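Isow Replacement Face Cushion for Headsets

Home > Accessories > Comfort and Hygiene > Face Cushions

Item: Isow Face Cushion, Standard Fit
Color: Black
Sold as: Pack of 2
Availability: In stock at Drumthorpe, ships to all US addresses

The face cushion is the part of a headset that wears out first. It takes in sweat, skin oil and makeup, and after enough use the foam goes flat and stops sealing out light. The Isow Standard Fit replaces the cushion only. You keep your existing headset, strap and lenses.

Each cushion has a foam core with a soft knit cover on the side that touches the face. The back is a flexible plastic ring with 9 clips. The ring presses into the facial frame of the headset and pulls out again by hand. No glue or tools are needed.

The cover can be wiped between users with an alcohol-free cloth. For a deeper clean, take the cushion off the headset, wash it by hand in cool water with mild soap, and let it air dry overnight. Do not put it in a dryer or leave it on a heater. Foam that has been dried with heat will shrink away from the ring.
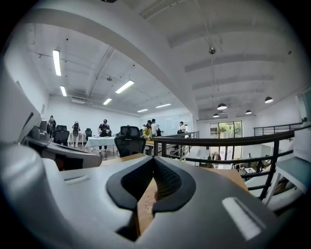
Light grey headset-like device with black face cushion.

Fit

The Standard Fit suits most adult faces and leaves room for small glasses. If you wear wide frames, order the Isow Deep Fit, which sets the lenses a little farther from the eyes. Children and people with narrow faces may get a better seal with the Isow Slim.

Check the shape of your old cushion against the printable template before ordering. Print it at 100 percent scale. If the nose cutout on the template does not line up with yours, the clips will not line up either.

Replacing the cushion

Turn the headset off and lay it lens side up. Pull the old cushion away starting at the nose. Wipe the facial frame and let it dry. Press the new cushion in at the forehead first, then work down both sides until all the clips have snapped in.

Bulk orders

Schools, arcades and training centers can order in cartons at the trade price. Orders of 1000 cushions or more are packed at our Fleltanstead warehouse and need extra lead time. Kırmızıgül wipe-clean covers can be added to the same carton.

Returns

Unopened packs can be returned for a full refund. Opened packs cannot be returned for hygiene reasons unless the cushion is faulty.

Related items: Isow Deep Fit, Isow Slim, Kırmızıgül Wipe-Clean Cover, Lens Cloth

Page last updated March 16, 2020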